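GRESTIMLEY, October 20, 2020

# Murus opens home data program for soft household items

Murus has started collecting handling examples in private homes for Cisosside, its learning system for household robots. The program covers soft goods such as cushions, blankets, towels and folded clothing. Collection began in Grestimley and will run through February.

Participants work with a hand-held gripper that has two padded fingers and a camera. They carry out everyday tasks at their own pace, such as lifting a cushion off the floor, turning it over or moving it to a chair. Each attempt is saved as a separate example, including the ones where the item slips or the grip has to be taken again.

The first round produced 3,242 examples. Murus had earlier recorded similar work on benches at its own shop, but Cisosside did poorly when the same items were placed on floors and furniture it had not been trained on.

"A round cushion gives you very little to hold," said Tullio Rizzi, who leads data collection at Murus. "There's no corner to go for. People slide one finger over the rim, or they pinch the fabric in the middle and pull. We want both in the set, and we want them done on real floors."

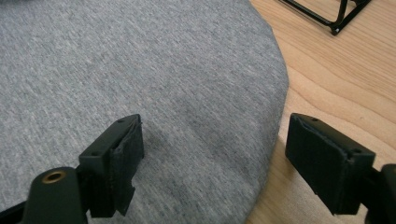

## How homes take part

Each home keeps a gripper for 3 weeks. Murus delivers the kit, shows participants how to start and stop a recording, and asks for 2 short sessions a day. Items already in the home are used wherever possible. Participants are asked to leave furniture where it normally stands and to record with the lighting they usually have.

Recordings are checked by Alaoui, a labeling firm that marks the start and end of each attempt and notes the type of item. Clips that show faces, mail or screens are removed before training. Participants can ask for any session to be deleted up to the day the kit is picked up.

## Next steps

Murus plans to enroll around 500 homes by the end of the program. Later sessions will add bed linens and bags. The company has not set a date for the next version of Cisosside.

Residents of Grestimley who are interested in taking part can ask for a sign-up form at the Murus front desk. Participants are paid for each completed session.

**About Murus**

Murus develops grippers and control software for robots that work in homes. It is based in Grestimley.

**Press contact:** Tullio Rizzi, Murus, Grestimley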